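Filed under: Service Desk > Business Applications > Stores and Inventory

Henerine Stores: location codes rejected on overnight import

Status: Resolved, monitoring
Opened: Mar 9, 2026
Requested by: Cecilia Akpalu, Stores and Purchasing, Ninbridge
Assigned to: Akosua Boateng, Business Applications
Priority: 3
Affected service: Henerine Stores, catalogue import and label queue

Summary of request

The requester reports that the overnight import from the purchasing workbook into Henerine Stores completed with errors. The import summary lists 73 records as rejected, each with response code 400 and the message "Location not recognised". All of the rejected records belong to the small electrical parts catalogue. Fasteners, adhesives and cleaning supplies were imported without error.

The rejected items are still physically on the shelves and can be issued by hand. They do not appear in the self-service catalogue, and reorder notices are not being generated for them. Labels sent to the Heitmann printer for the same items print with a blank location line.

The requester asks that the records be restored before the end-of-quarter stock count in March. Manual issue slips are being kept at the counter in the meantime.

Items in scope include made-up wire harnesses, connectors, solenoids and cable assemblies. Made-up harnesses are catalogued singly and are not measured by length, so a missing record cannot be substituted with a bulk wire record.
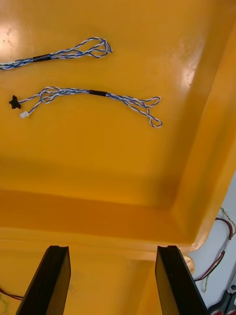 Initial assessment

The import service was confirmed to be running, and the service account had not expired. The scheduled job started at its usual time and wrote a complete log. No change had been released to Henerine Stores since the previous successful import, and the location table in the database was intact.

A rejected record was re-entered by hand through the administration screen using the code printed on the existing shelf label. It was accepted. This indicated that the location itself was valid and that the fault lay in the data reaching the import.

The import file was then opened in a plain text editor. Location codes in Henerine Stores are fixed at 7 characters and are padded on the left with zeros where necessary. In the rejected rows the leading zeros were missing. Rows whose codes begin with a letter were unaffected, which accounts for the other categories having loaded normally.

The requester was asked whether the workbook had been altered. Ms. Akpalu advised that the small electrical parts sheet had been rebuilt after a reorganization of the parts area. Small components had been regrouped by type, and each tray had been given its own location code in place of a single code for the whole shelf. The new codes are numeric. The former codes were not.
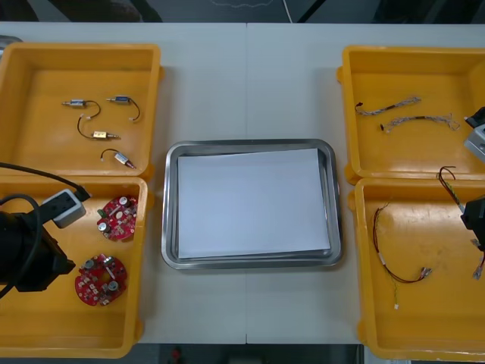

Ms. Akpalu also advised that the sheet had been saved, closed and reopened several times while the new codes were being entered, and that the codes had appeared correct when first typed. This is consistent with the column having been left in the default number format, under which leading zeros are discarded.

Work performed

1. The scheduled import was suspended to prevent further partial loads. The requester and the Purchasing office were notified.

2. A copy of the workbook was taken and stored with this ticket. All further work was carried out on the copy.

3. The location column was set to text format and the missing zeros were restored by formula. The results were pasted back as values and compared against the location table. No unmatched codes remained.

4. The corrected file was loaded into the Nirnino test environment. The import completed with a second, unrelated warning: several item descriptions contained a line break, which the loader treats as the end of a row. The affected descriptions had been pasted from a supplier quotation. The line breaks were removed.

5. The test load was repeated and completed without errors or warnings.

The requester reviewed the test catalogue and noted that some cable assemblies had been assigned to the category "Wire, general". The category is inherited from the location when the field is left empty, and the new locations had no default category set. Defaults were added by the administrator.
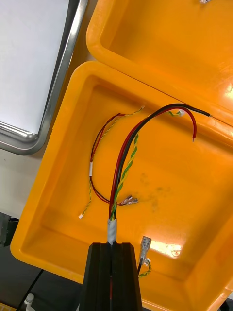
Assemblies that are supplied already bound or sleeved are now recorded as "Cable, assembled", with the unit of issue set to each. Loose conductors remain under "Wire, general", with the unit of issue set to metre. Purchasing has confirmed that this division matches the way both are ordered.

6. The corrected workbook was loaded into the live system. The import summary showed no rejected records. The self-service catalogue was refreshed and the restored items were located by both item number and keyword.

7. The label queue was cleared and the affected labels were sent again. The first label printed with the location line present but with the barcode clipped on the right-hand side. The Heitmann driver had reverted to its default label width when the queue was cleared. The width was corrected, and the clipped label was discarded and reprinted.

8. The scheduled import was re-enabled.

Notes from the requester

Ms. Akpalu confirmed that the replacement labels had been received and that scanned codes opened the correct records. She asked whether tray colour could be added to the location description, as staff at the counter refer to trays by colour as well as by code. The description field accepts free text and may be used for this purpose. It is not validated, and it should not be relied upon for sorting or reporting. A request for a dedicated colour field has been passed to the application owner as a separate enhancement.

She further asked whether manual issue slips written during the outage should be entered individually. They should be entered individually, using the date on each slip, so that usage figures for March remain accurate.
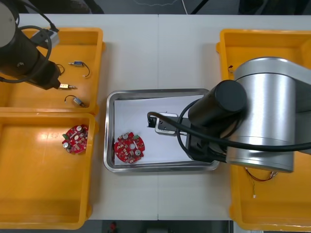 Root cause

The location column in the rebuilt sheet was formatted as a number. Leading zeros were removed on saving, and the shortened codes did not match any entry in the Henerine Stores location table.

Preventive actions

The workbook template has been replaced with a version in which the location column is locked as text and entries of the wrong length are refused. The previous template has been withdrawn from the shared drive. Departments holding local copies are asked to delete them.

The import summary will now be sent to the Stores mailbox as well as to Business Applications. It had previously been sent to a distribution list that no longer included any member of the Stores staff.

Guidance on entering new locations has been added to the Stores procedures page. Any future change from alphabetic to numeric codes should be loaded into the test environment first, and the Service Desk should be given notice of it.

Closure

The ticket will remain in monitoring until the stock count has been completed. Should any item show a blank or unrecognised location before then, staff are asked to reply to this ticket with the item number and to leave the record unedited.

Last updated by: Akosua Boateng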